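双臂盖章练习:从铺纸到跑完一张

适用于社团第二阶段的同学,做过单臂抓放之后再做这个。课程内部叫“盖章练习”,代码放在 Steruvden 仓库的 stamp 目录下。上学期的讲义由 Laiba Khattak 写成,这一版按八月集训时的反馈改过,主要改了标定的顺序和下压的写法。

一、需要的东西

双臂工作台一套,左右臂都装平行夹爪。
方格纸,A4,每组领 10 张。格子颜色越浅越好,深色格线会干扰后面的识别。
长方形小木块一个,当印章用。
红色印台一个,带盖。
纸胶带、直尺、抹布。
装好 Plamodport 的电脑一台。版本不同的话界面会有出入,菜单名以自己的版本为准。

木块不要用太短的。夹爪夹住之后,露在外面的部分至少要有两厘米,否则指尖会先碰到纸。

二、铺纸

先把桌面擦干净。纸放在两臂中间略靠近操作者的位置,四角用小段纸胶带贴住。胶带不要压到格子里面。纸不需要和桌边完全平行,歪几度由程序补偿,但是一张纸跑到一半不能再动它。纸动了就换新的,重新标定。

印台放在纸的右侧,右臂够得到的地方。盖子打开后放在旁边,不要叠在印台下面,叠着会改变印台的高度,蘸墨那一步就会压过头。

三、标定四个角

1. 打开 Plamodport,选“示教”,只使能右臂。
2. 让右臂空夹爪合拢,手动引导到纸的左上角,指尖离纸一毫米左右,按“记录”。
3. 按左上、右上、右下、左下的顺序记完四个点。顺序错了,生成的网格会翻转,程序不报错,盖出来是镜像的。
4. 点“生成网格”,行数和列数按自己纸上的格子填。
5. 随便选中间一格,点“移动到格”。看指尖是否在这一格的中心。偏差超过半格就重新记点。

印台的位置也要记一个点,命名为 pad。名字必须小写,脚本里写死了,以后会改。

四、夹木块

木块竖着递给右臂,由一个人递,另一个人按夹紧。夹紧之前手指离开两片指尖之间。夹持力填 400,单位是软件自己的刻度,范围从 0 到 3000。填得太大,木块会被挤歪,印出来一头深一头浅;太小则在下压时往上滑。Yasir Afridi 那组用过 Memon 的软胶垫贴在指尖上,夹得稳一些,但胶垫有厚度,标定要重做。

夹好以后做一次空压:不蘸墨,在纸边上压一下,看木块有没有移位。

五、写动作

一次盖章分成下面几个动作:

移动到 pad 上方
下降,接触后停 0.5 秒
抬起
移动到目标格上方
下降,接触后停 0.3 秒
竖直抬起
回到等待点

抬起一定要竖直。很多组把“抬起”和“移动到下一格”合成一段轨迹,省了时间,结果木块还贴着纸就开始横移,印子拖成一条。stamp 目录里的 lift_first 参数默认是关的,请打开。

下降不要用固定高度。木块每次夹的深浅不同,用固定高度不是压不到就是压得太重。用力阈值来停,初始值填 2,印子断断续续再逐步往上加,每次加 0.5。

角度由脚本随机给出。这个练习要的就是角度各不相同,后面视觉组要用这张纸做方向识别,全部横平竖直对他们没有用处。如果两个印子重叠,照常往下跑,不用停。

六、左臂做什么

第一遍左臂不参与,停在纸的左上方,夹爪张开,高度要高过右臂的最高点。确认右臂能够独立跑完之后,再打开左臂的程序,由它在换纸时按住纸边。

两臂同时使能时,先在软件里打开“互斥区”,把纸面上方设为互斥区。右臂在里面,左臂就不能进去。Pallavi Lodhi 写了一个检查脚本 zone_check,运行前跑一遍,有输出就说明区域没有设好。

左臂的线缆要留出弧度,但不能垂到纸面上。每次换姿态后看一眼。

七、运行

先把速度设为 10%,跑三个印子。没有问题再调到 30%。教室里不允许超过 30%。一个人看臂,手放在急停上,另一个人看屏幕。看臂的人说停就停,不讨论。

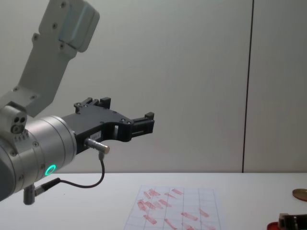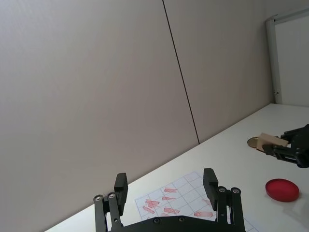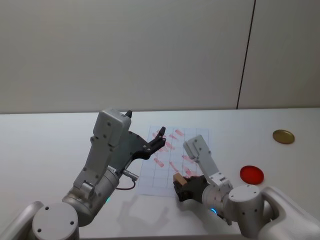
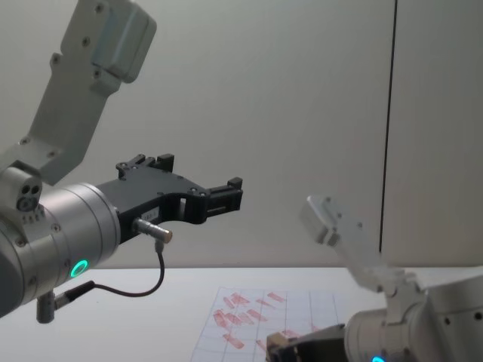 几个角度下的工作台和带红印的方格纸

一张纸跑完以后先退出互斥区,再让右臂回等待点,最后才断使能。直接断使能的话右臂会往下沉一点,木块可能蹭到纸。

八、常见问题

印子一头深一头浅。木块夹歪了,或者纸下面有东西。先看纸下面。

印子颜色越来越淡。蘸墨的间隔太长。默认每盖两次蘸一次,可以改成每次都蘸。印台本身干了就加墨,加完等十分钟再用。

印子有拖尾。看第五节关于竖直抬起的部分。如果参数已经打开还有拖尾,多半是纸没有贴牢,被木块带起来了。

位置整体偏向一侧。四个角记点时夹爪没有合拢,指尖中心和工具中心不一致。合拢后重新标定。

右臂在纸的左侧报关节限位。纸放得太靠左,往右移几厘米,重新标定。不要去改限位值。

软件提示“工具未定义”。在工具列表里选 Breser 夹爪,不要选“无工具”。选完要重启示教界面才生效。

九、要交的东西

每组交三张纸,背面写组号、力阈值和速度。另外交日志文件,不要改名。跑坏的纸也留着,和好的分开夹,Zeeshan Hayat 会来收,视觉组做测试时两种都要。

报告不用长,写清楚三件事:最后用的参数,改过几次标定,哪一步最费时间。有同学问能不能用别的形状的木块,可以,但要先做完长方形的。圆形的看不出角度,不收。

收尾时木块用抹布擦干净再放回盒子,印台盖好。胶带从纸上慢慢撕,撕破格子的那张不能再交给视觉组。工作台的钥匙还给 Shamim Khokhar,晚上九点以后他不在,放到器材柜第二层。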